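July, 14:20. Lullholm bench, book filing task. Operator: H. Brzozowska. Log: L. Mazurek.

Demonstrations are recorded with the two hand-held grippers. Target for this task is 90; 34 accepted to date.
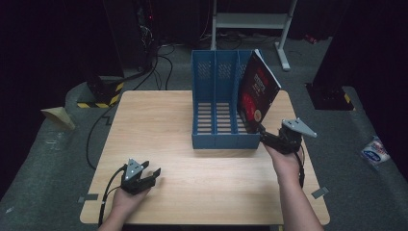
Black-covered book in the right-hand compartment, right gripper on its lower corner, left gripper open.

Books left leaning outward are to be marked as such in the log — do not discard the recording. Left gripper to stay clear of the organiser until called for.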